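Kombo | Início | Fio | Guardados | Perfis | Procurar

26/4/19
por Elibariki Nzioka

Imprimir | Enviar por e-mail

1/ Fechámos ontem a proposta de orçamento para a segunda bancada e estou contente que nem um miúdo! Vou deixar aqui as contas e as dúvidas, que houve gente a pedir por mensagem e assim respondo a todos de uma vez.

2/ Ponto de partida: uma bancada, dois braços, muita fila para a usar. Em fevereiro a Gradska abriu candidaturas para equipamento e o Kiprono Rweyemamu mandou-me o formulário às onze da noite com um "é desta". Foi desta.

3/ O pedido inicial tinha 76 linhas. Setenta e seis! Metade eram parafusos. O Güven Sönmez pegou naquilo, juntou tudo o que era ferragem num só lote e ficámos com uma folha que se lê sem óculos.

4/ Primeira lição (aprendida a doer): o braço é a parte fácil de orçamentar. Vem com preço, prazo e referência. O que nos escapou da primeira vez foi o resto: perfis de alumínio, painéis, calhas, fontes, cabos de reserva, dedos de substituição para as garras.

5/ Os dedos, por amor de deus, encomendem dedos a mais. Pusemos 14 pares na proposta e o Ilango D'Souza ainda acha pouco.
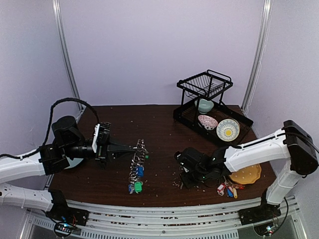 6/ A rubrica que mais gozo me deu preencher foi a dos objetos de tarefa. Parece coisa de somenos e leva sempre um corte na revisão, mas é ela que decide o que se consegue treinar na bancada. Uma corrente de argolas metálicas com etiquetas de chave coloridas, pendurada nos dedos da garra esquerda, pede uma coisa completamente diferente de uma taça no escorredor, e as duas cabem na mesma mesa. Custam uma ninharia ao lado de um motor. Comprem variedade, comprem repetidos!

7/ Para a loiça temos outra regra: formatos diferentes antes de cores diferentes. Pratos fundos, rasos, bordas lisas, bordas recortadas. O Faraji Mugo anda pelas feiras com uma lista no bolso e volta sempre com mais do que lá está escrito (eu pago, eu pago).

8/ Cabos. Na folha nova têm linha própria. Antes estavam em "diversos" e "diversos" é onde o dinheiro vai morrer. Pedimos os comprimentos medidos com o braço todo esticado, mais folga, e um jogo completo de reserva por bancada.

9/ Estrutura: pedimos cotação à Plakard e à Drukis. A Drukis ficou mais barata nos perfis, a Plakard entrega os painéis já cortados. Fizemos as contas às horas de serra e ganhou a Plakard, com entrega em 23 dias. Ainda estou a tentar que nos metam os esquadros no preço.

10/ Manutenção: reservámos uma fatia para o segundo ano, coisa que da outra vez nem nos passou pela cabeça. Motores de punho, correias, limpeza. Ah, e um aspirador pequeno! Migalhas nas ranhuras da calha são um clássico cá da casa e o pincel já não dá conta.

11/ Perguntaram-me se não era melhor comprar um braço só, mais caro e com mais alcance. Para o nosso trabalho prefiro dois modestos. Há imensa coisa que se faz com uma mão a segurar e a outra a mexer, e quando um avaria o outro continua a servir para testes.

12/ O que ficou de fora: mesa regulável em altura (queria tanto), segundo computador, iluminação nova. Vão para a lista do próximo ano, com a iluminação à cabeça.

13/ Se alguém quiser a folha de cálculo, respondam aqui que eu partilho sem os preços dos fornecedores. E se já compraram garras com dedos intercambiáveis, contem-me como correu, que essa linha ainda está a amarelo na nossa folha.

Anterior | Seguinte | Voltar ao topo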